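Latches on white tub rim keep popping, green round table

posted in Workshop & Fixtures
877 views

Heather Halliday

Hi all, hoping someone has dealt with this. We took over a unit last June and it came with one of those big round tables, shiny dark green top, white round tub set down into it. No manual. Previous people left a folder with a Cosgrove invoice in it but no part numbers, and Cosgrove's phone just rings.

Problem is the latches. Two black ones next to each other just inside the rim, where the ring splits. One won't stay shut. I push it home, feels ok, go get a coffee, come back and it's let go again. The seam opens up a hair when it does. Tried tightening it by hand, no diffrence.

Second thing, the green top is a nightmare to keep clean. Shows every smear. I've been using the blue window spray and it goes streaky, looks worse under the lights than when I started.
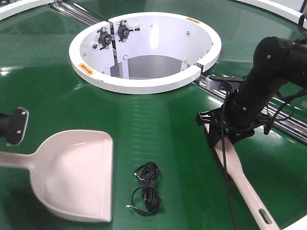 Also should the ring line up all the way round? On the right side there's a gap where one piece sits a bit off from the next one. Don't know if thats wear or if it was put together wrong. Would like to fix it all in one go if I have to take the ring apart anyway. Power is off at the wall while I mess with it, before anyone asks.

Thanks in advance

marlow_bench

Had the same kind of thing on ours. Don't crank the latch, you'll strip it. Its almost never the latch, it's the ring segments fighting each other.

What I'd do. Open both latches. Go round the bolts on the inside wall and back each one off a half turn, don't remove them. Push the segments together by hand so the seam closes on its own. Latch both. Then snug the bolts back up, going across the tub and not around it, same idea as lug nuts. Two passes. First one light.

If the seam won't close by hand something is stuck in there. Run a plastic card down it. We got a bunch of dried gunk out of ours and a bit of old tape.

The offset on the right might come in when you do this. Might not. Can't tell from here if its meant to have a gap, some rings do so they can be pulled tight. I'd worry about the step more than the gap, run your finger over it, if it catches then it needs sorting.

Oh and leave the orange stickers alone when you're scrubbing. Mine peeled right off with degreaser, took 5 weeks to get new ones.

tdubs99

just replace the latch, they're cheap. Lenura sells them i think. or Weltico

pepperidge_lane

Can't help on the latches but re the top. Stop with the window spray. Warm water, one drop of dish soap, microfiber, then a second dry microfiber right behind it. Small patches. If you let it air dry you get the streaks back, doesn't matter what you used. I tried the Lulen polish on a dark top once and hated it, greasy, every fingerprint showed.

Keep the cloth well wrung out near the rim and the rails. You don't want water sitting in the joint.

Heather Halliday

Ok did the bolts thing from marlow. Couple were way tighter than the others. Card pulled out a load of grey fluff from the seam. Latch has held since lunch so fingers crossed. Step on the right still catches my finger a little, will have another go at it tomorow. Soap and two cloths works great, thank you!!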